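2018-02-23, Ladefoged parish index

Finished the third box of baptisms. Marta Kushnir has 40 entries left to key, mostly one family that owned a single first name and used it on everybody.
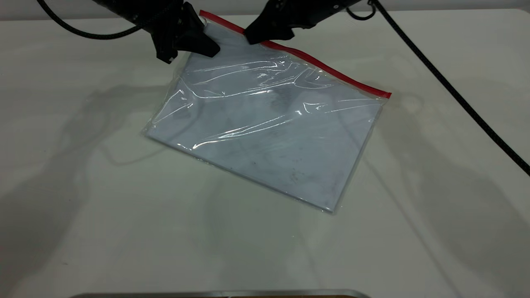
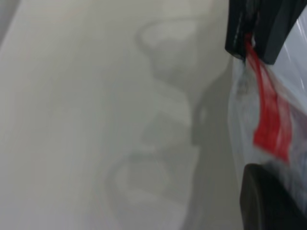

The 1840s Skov household lists 18 children. I suspect two cousins' broods got merged by a clerk near lunchtime. Split them by mother for now. Hrefna disagrees, with footnotes. Ask Sarahí for the December burial scans before anyone redraws the tree.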